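Nurko word list, version 3

Nurko is a list of everyday words for hot drinks and the things we drink them from, collected in small cafés and staff kitchens. It has 1,098 entries. Each entry is one word or short phrase as a person wrote it on our form, with the region and the meaning they gave.

The work started in the kitchen at Ticona, where three of us could not agree on what to call a small coffee with a lot of milk.

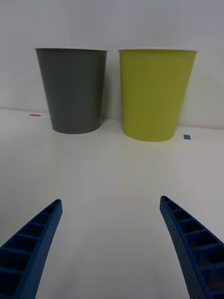 Two paper cups on a white table.

What is in the files

entries.csv has one row for each word. The columns are id, word, meaning, region, language and note. The note column is often empty.

regions.csv gives the full name for each region code. The code TDM is for Tidummont, which has its own code because the words there differ very much from those of its neighbours.

Spelling is kept as the person wrote it. If you need one form for each word, please use the column "word_norm" in entries_norm.csv. I made this column by hand and I am sure it has mistakes.

How the words were collected

Paper forms were left beside the till for 30 days, and people filled them in while they waited. The question about cups was the hardest to write. In the first version we asked for "the cup", and many people answered with the name of the drink.
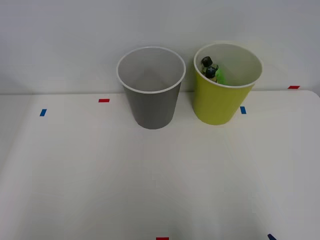

So in the second version we asked separately for the cup, the lid and the drink. Answers from the first version are marked "v1" in the note column, and I would not use them to compare regions.

Known problems

Older people are few in the list. The region is where the person lives now, and it can be far from where they learned the word. In July 2 duplicate rows were removed, but their ids were not used again.

Licence

You may use and change the list for any purpose. Please mention Nurko. The scripts from Groller are not included and have their own licence.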